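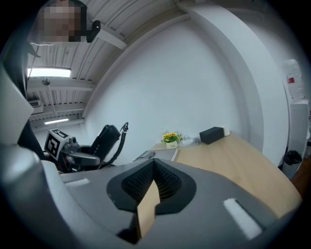

The reviewer from Balteo wrote that a warehouse can't get quieter by changing its floor, and that we should stop spending slide time on it. Keep this comment on screen for a moment. Half the room will agree with it, and the first section is the answer.

## Slide 2 — Where the noise comes from

- Fendach site, night shift, all loading doors closed.
- Main source is wheel impact at the slab joints. Fans come second.
- Say "impact noise" and "airborne noise" once each, define both, then use them freely.
- 1328 joint crossings logged in one shift. Give the number, don't dwell on it.

The joints at Fendach were cut wide and the old filler had shrunk below the surface. A hard wheel drops into the gap and hits the far edge. Speed matters more than load here. Show the speed plot before the load plot.

## Slide 3 — The refill trial

- 16 joints refilled with semi-rigid filler, ground flush.
- Same carts, same route, same operators.
- Microphones at 3 positions: aisle, packing bench, office wall.
- Aisle level fell clearly. Office wall barely moved.

Somebody will ask why the office result is so weak. Answer: the office wall is tied to the rack frame, so it picks up fan vibration through the steel. That path was not part of the trial. 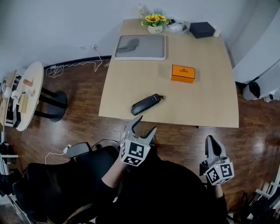
The Sokov building is the better comparison. Its slab is newer, the joints are narrow, and the ceiling is bare metal deck. Refilling did very little there. Hanging absorber panels over the packing area did more, and those went up in September without stopping work.

## Slide 5 — Cost and order of work

1. Survey the joints on foot, with a straightedge.
2. Refill only the ones on cart routes.
3. Measure again before buying any panels.
4. Check fan mounts last — they need a lift and a shutdown.

Fitzgerald did this in reverse and paid for 38 panels before touching the floor. Be neutral about it. They shared their data and it is good data.

## If time is short

Skip the wheel hardness table. Go straight to the two aisle recordings, Fendach first. Check the room volume before playing them; the second clip starts loud.

Questions after slide 6. Leave the route map up.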